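Gripper Trials at the Drerstead Workshop: A Winter Gallery
Words and pictures by Florencio Llorente
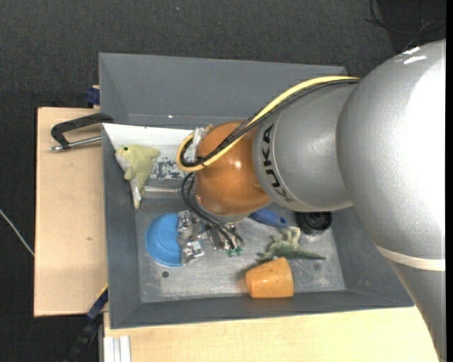 The KUKA over the gray bin, with the gripper down by the blue lid. The plush dolphin has the best seat in the house.

Welcome, and thank you for stopping by! I have been promising friends and former colleagues a page like this since January, when we started comparing two grippers for mixed-bin picking, and I kept putting it off in favor of one more run (there is always one more run). So pour yourself a coffee and stay a while.

The two grippers are the Navia, which we have had on the shelf for ages, and the Veltia, which came to us through our good friends at Ochoa. I wanted to know how each one copes with the kind of jumble you find at the bottom of a kitchen drawer or a toy chest, so each got 200 picks from the same gray bin, set out as fairly as I could manage. The Veltia brought up its object 152 times. The Navia came in 40 behind it, a wider gap than I had bet on, and I owe somebody lunch.

A few words on the objects, as people always ask. We like a mixture of soft and hard, flat and round. The green dinosaur is a favorite of mine, with those legs and that long tapered tail, and when it lies on its side I never quite know which part a gripper will go for. The orange cup is a different sort of puzzle once it has tipped over against the wall of the bin. Flat things such as the blue lid are the ones I lose sleep over, and I would happily fill a whole bin with lids if the rest of the team would let me.

Then there are the cables. I spent an entire afternoon on the loop at the wrist, fussing over how much slack to leave, and I would gladly spend another. Too little and the wrist joint pulls on it at the far corners of the bin; too much and it swings into the view of the overhead camera. If you are setting up something similar, do your cable routing before you do any counting. I did mine after the first batch and had to throw that batch out and begin again.

Next on my list is a softer set of fingertips for the Navia, which I think deserves a second chance, and after that the same trial with the lights turned down. I will add more pictures to this page as we go along.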